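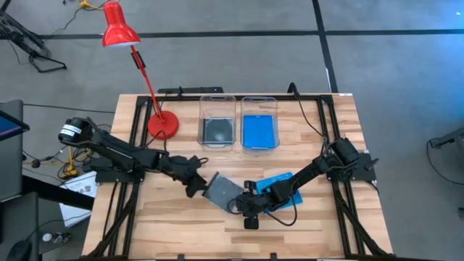
How to Sort Loose Disc Cases into Bins

Old disc cases take up a shelf quickly, and they come in types that don't stack well together. The method below uses a table, two clear bins and an afternoon. I used it on a shelf of music and movies from the Livthorpe house and on 19 cases that came home from a yard sale in December.

What you need

A table you can reach across from both sides
Two clear bins, open at the top
A dry microfiber cloth
A marker and masking tape
A bag for broken cases

Step 1. Set up the bins

Put the bins side by side at the back of the table. One is for blue cases and the other is for clear and dark ones. Clear bins are worth having because you can check what is in them without digging. Label the fronts with tape if more than one person is sorting.

Step 2. Lay the cases out flat

Take the cases off the shelf a handful at a time and lay them down in front of the bins. Don't stack them yet. Clear jewel cases slide over each other easily and the lids scratch.

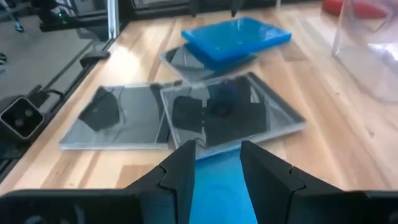 Work on the ones closest to you first. Open each case and check that there is a disc in it and that it matches the cover. Set any mismatches to the left. Most of mine got solved by the end, when the right disc turned up in somebody else's case.

Step 3. Check the hinges

Jewel cases break at the hinge tabs. Open the lid to 90 degrees and let go. If it drops off, the case goes in the bag and the disc goes into a paper sleeve until you have a replacement. I buy Codico replacements in packs of 14. The Skirden ones are cheaper, but the lids are stiff.

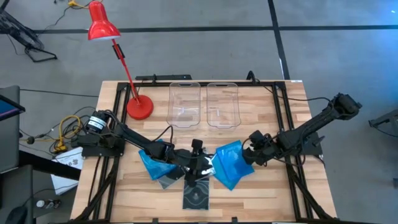 Blue cases are softer plastic and don't usually crack. Look at the clear outer sleeve instead. If it has split along the spine, tape will hold it for a while.

Step 4. Wipe and fill

Wipe each case front and back. No spray, it gets under the sleeve. Lay the first case flat in the bottom of its bin and build up from there, spines facing the same way. Stop an inch below the rim.
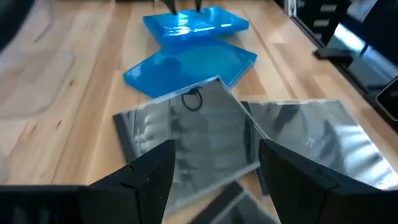

Cathal Cullinane
Home Storage Editor

Step 5. Deal with the leftovers

You will have a small pile at the end. Empty cases in good shape can be kept as spares. Discs with no case go into sleeves, marked with the title. My Doãn albums were all in this group and are still in sleeves.

Store the bins on a low shelf away from a heater or a sunny window. When a bin is full, start a second one of the same type.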